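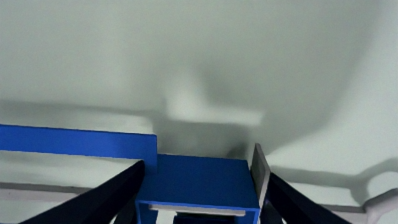 Home > Gift Sets > Hosts and Visitors

The Bekgate Visiting Gift Box

Item 100 in our catalog
Choose your wrapping at checkout

If you have ever stood on a doorstep in a country you don't know well, holding a bunch of flowers and wondering whether you picked the wrong color, this box was put together with you in mind. It grew out of the notes Nomvula Mkhize kept while she was traveling for work and being fed, very generously, in other people's homes (she still owes a few of those families a dinner!). She wanted something she could pack in a suitcase, hand over without fretting, and feel good about afterward, and we have been sending it out from our Durnport store ever since.

What's in the box
Cendlow honey shortbread, made without alcohol or gelatin
Sibiya loose leaf black tea in a tin
A cotton tea towel, hemmed, in your choice of rust or deep green
7 blank note cards with envelopes
A folded guide to giving and receiving, written by Nomvula

The guide is the part people write to us about. It covers the little things, like offering a gift with both hands, or not being hurt when your host sets the package aside and opens it after you have gone home. In a good many places that is simply good manners. It also has a page on numbers, and you will notice that nothing in the box comes in a set of 4, which is best avoided in much of East Asia. We left out knives, clocks and handkerchiefs as well, and the guide goes into all of those if you are curious. Customs do differ from family to family, so if you have a friend who knows your hosts, please ask them too.

Wrapping
Choose plain red, gold or kraft paper. We don't offer white or black for this box, as both are tied to mourning in some places. Ribbon is included, and we are always happy to leave it off. Prices never appear on the packing slip.

Keeping and carrying
The shortbread keeps for 30 days in its sealed bag and a little less once the family has found it. Everything is dry and packs well in checked or carry-on bags, but some countries have rules about bringing in food and tea, so do look those up before you fly.

Shipping and returns
Orders placed by noon on Wednesday go out the same week. Unopened boxes can be returned within 30 days. If something arrives broken, send us a note with your order number and we will replace it.

Add to cart
Save for later
You may also like: Bekgate New Baby Box, Sibiya Tea Sampler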